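Prutenow linen library reopens with 323 towels and room for more

The linen library at Prutenow is open again, and anyone who has been making do with beach towels for their overnight guests (we have heard from quite a few of you) will be glad of it. The shelves in the community hall were bare through most of the winter while the back wall was relined and painted, and in the meantime the whole collection sat in tubs in a storage unit out past the rail yard, where it was safe enough but no use to anybody.

It came home in November, and the first job was to unfold every last piece, give it a proper shake and a wash, look over the hems and fold it up again. The count at the end stood at 323 towels and fleece throws, along with 18 sets of flannelette sheets that had been down in the book as lost and were sitting all along underneath the good tablecloths. There was a small cheer over that, and somebody put the kettle on.

For those new to the neighbourhood, the library works much as it always has. You come in, you choose what you need for visiting family or a new baby or a week with the washing machine out of order, you sign the book, and you bring it all home again clean and dry. There is no charge for the first two weeks. After that it is $2 a week for each bundle, and the money goes toward laundry soap and thread. A bundle is up to 5 pieces, and you may mix towels and throws in it however you please.

What has changed is the folding. The old way was in half, in half again, and onto the pile, which made for lovely tall stacks that leaned a little further each day until one of them went over into the mop bucket. Everything is now folded in thirds the long way and then rolled, with the hem tucked to the inside, and the rolls lie on their sides so that you can pull one out without disturbing its neighbours. It takes a bit of getting used to, particularly with the thick ones, which like to bunch at one end if you start your roll crooked. The trick is to lay the cloth flat first, smooth it from the middle out to the edges, and only then begin. A card with the steps is taped up beside the folding table, and you are very welcome to stand there and practise for as long as you like.

The shelves are sorted by colour this time as well, and not by size as they used to be. There was a fair bit of back and forth about this over the summer, with good points on both sides, but people borrowing for a guest room nearly always want things that match, and the sizes are written on a cloth tag in the corner in any case. Greys and whites are along the top, the blues and greens sit at a comfortable reaching height, and the bright stripes for the lake are down low where the children can get at them.

Two local firms pitched in on the costs, and we would like to thank them both. Turix paid for the shelving, and Cirix, the laundry on the corner by the pharmacy, took in the heaviest of the throws and sent them back soft as anything. The café at Ye has also offered its front porch as a drop-off spot for returns on days when the hall is closed - please use the covered bin, and please tie your bundle with the ribbon it came with so the pieces stay together.

Mending will carry on through the colder months. Most of what needs doing is plain work, a few inches of hem come loose or a hanging loop that has pulled away, and if you can thread a needle you can help. Bring your own scissors if you have a pair you are fond of. Things past mending go into the rag basket by the door, and those are free to take home for the garage or the dog.

Donations are welcome too, with the usual request that they be washed first. Bath sheets and good-sized fleece throws are what go out fastest. Face cloths we have plenty of, thank you, and will for years to come.

The hall is open for borrowing from 10 in the morning until 4 in the afternoon, and the kettle is generally on by half past ten.

Comments
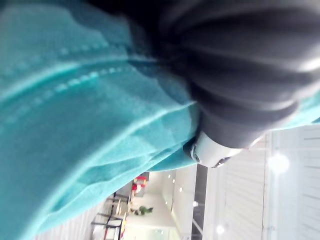 Maplekettle
So pleased to see the linen library back! I borrowed throws when my sister's family came and we all fought over the fleece ones. Are returns at the café all right in the evening, or only while they're serving?

Porchlight
I tried the rolling at home and my cupboard has never held so much, though I'm still getting a lump at one end. Will come in and have a look at the card.

Old Grey Sock
Colour over size, finally. I was in favour from the start.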